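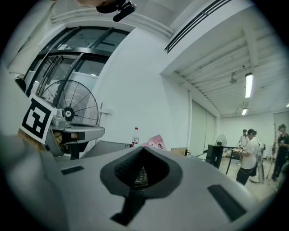

Malou Brøndum's comment on the December entry was that the fan does nothing useful so long as the ceiling grille is pushing air down the same side of the room, and that before anyone buys a heater we should find out where the warm air goes.

Fair point. Did that today, 2nd January, first day back after the break.

Setup. Thread strips taped to the ends of dowels, held at knee height and at head height. Grille on its normal winter setting. Fan off for the first pass, then on low, then on high. Smoke pen for the spots where the threads only twitched. The smoke pen is the Junditz one and the cap is cracked, so keep it upright in the drawer or it dries out.

Fan off: threads at head height lean steadily away from the grille. At knee height next to the glass door there is a slow draft inward along the floor, strongest at the hinge side. Nothing measurable by the long white wall.

Fan on low, aimed across the room: head-height air mixes, floor draft unchanged. Fan on high: the floor draft breaks up, but loose paper goes everywhere. Papers and flat cardboard to be kept out of the path or weighted.

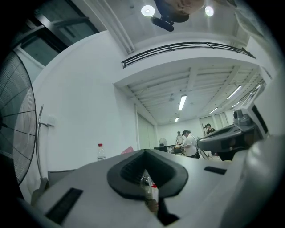 Temperatures, Wemo probe, left eight minutes at each position before reading. Difference between head height and floor at the door was nearly 6 degrees C with the fan off. With the fan on low it came down by a little over one degree. On high it came down by half, which is better than I expected from a fan that size, but the noise is not acceptable if people are talking in the room. Did not repeat the high setting.

One doubtful reading by the white wall. The probe lead was touching the metal stand. Struck out and taken again, second value used.

Door seal. Checked with a paper strip along the bottom edge. It pulls freely at the hinge side and grips at the handle side. Egilsson fitted the present strip and still list the profile. Ordered one length, 6 mm. If the thicker profile binds, go back to the old one and pack it underneath — do not plane anything.

Water and storage are a separate matter, but they came up while I was clearing a route for the dowels.

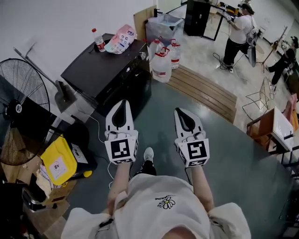 Photo: Lelside workshop

The big jugs with the red caps are standing on the floor by the black cabinet, next to the plastic bin. I have no objection to the location. The floor draft does not reach that far and the weight is better low down. The cabinet top is another thing. It collects drinking bottles and snack packages, and I would like it clear so the probe logger can sit there for a week. Drinks to the shelf by the sink, please.

Cardboard: the panel leaning on the wall can stay until the seal is done, I may cut a shim from it. The pile in the corner goes out with the next collection. The yellow bag is not mine. Take it off the floor if it is yours.

Slatted board on the floor: leave flat, and keep the slats clear for now. I want one more thread reading over it at knee height.

To do:
Fit seal when it arrives, repeat paper strip test along the full bottom edge.
Repeat fan off and fan low, same positions, same eight minutes.
Ask Lelside building office if the grille vanes can be turned toward the wall. The last answer was that they are fixed, but one of them moved when I pushed it with the dowel.
New cap for the smoke pen.

Heater question stays open until the second set of readings is in.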